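Ayodele Aliyu
building Vito, a planning layer for two-armed robots. posts are mine, bugs are also mine

1/
Right, a thread about the planner, because it's been a brilliant few weeks and I've promised three different people I'd write it up. Topic: getting two arms to work in the same small patch of table without one of them standing about waiting its turn.

2/
Quick background. Vito sits between perception (what's on the table, where is it) and the joint controllers (go there, smoothly please). Up to March it planned the left arm first, froze that path, then planned the right arm around it. Simple to write! Also slow, and very unfair on the right arm.

3/
The unfairness really shows when both grippers want to be near the middle. The left arm grabs the nice direct route and the right arm gets whatever is left, so you see these enormous polite detours up and over everything. Lovely to watch once. Less lovely all afternoon.

4/
So now both arms are planned together. One search, both sets of joints, and time is part of the problem. The planner can say "left goes in now, right hangs back for a moment, then they swap" and it comes out as one plan. I had a silly grin on my face the first time it ran in simulation.

5/
The catch is size. Searching for two arms at once is a much bigger job than searching twice for one. My first version took 16 seconds to think before anything moved. You could nearly hear it sighing.

6/
What saved it was a cache. I build a library of 1,000 short motions overnight, already checked against the table, the rails and the other arm. At run time the planner stitches those together and only searches from scratch for the last bit near the object. Planning now takes 3 seconds for most requests (I want it lower, obviously).

7/
Perception next. Flowers are a wonderful, horrible test. Thin stems, leaves going everywhere, petals half hidden under a gripper. Our old segmenter, Usell, would happily join two stems into one long green thing and hand me a grasp point in mid-air.

8/
The fix was to stop asking for one perfect outline. Usell now gives me several guesses per stem with a score for each, and Vito picks a grasp that works for most of them. If the guesses disagree too much it moves the arm out of the way and looks again — dead simple, and it helped more than anything clever I tried.

9/
A clear vase is its own little problem. You see the table straight through it, so depth readings go funny. I keep a plain cylinder in the collision model, a bit fatter than the glass, and treat it as solid all the way up except at the rim.

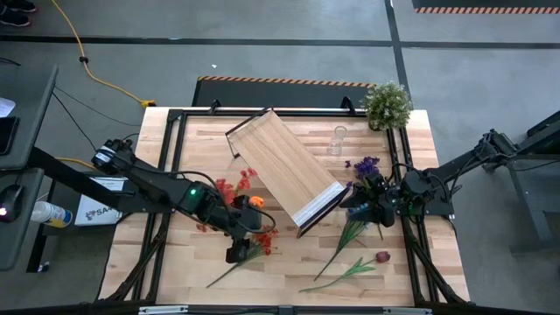 10/
Cables! My collision model had lovely tidy arms with no cables on them at all. The real ones have loops round the wrist that stick out further than you'd think. I've added soft "keep off" bubbles that follow the wrist joints, and the plans look much more sensible with both grippers down among the stems.

11/
Tooling, for those who like that sort of thing (me). Every plan gets saved with the perception guesses that went into it, so I can replay any run in Furnival, our viewer, and drag a slider through time. We have 346 saved runs in there now and I've found more bugs by dragging that slider than by reading code.

12/
Best bug so far: the two arms were using clocks that had drifted apart by almost a tenth of a second. Each arm was following its path perfectly. Together they were a mess. If you're doing anything with two controllers, check your clocks first and thank me later.

13/
Next up is replanning while the arms are already moving, so a flower that rolls doesn't mean a full stop. I've got a rough version going in simulation and it's very exciting and quite wobbly.

14/
Someone asked whether the motion library could be shared. It's tied to our table layout, so it wouldn't be much use as it is, but the script that builds it should work for other set-ups. I'm tidying it up with the Drudolix folks and will post when it's out. Questions welcome, especially about the cache!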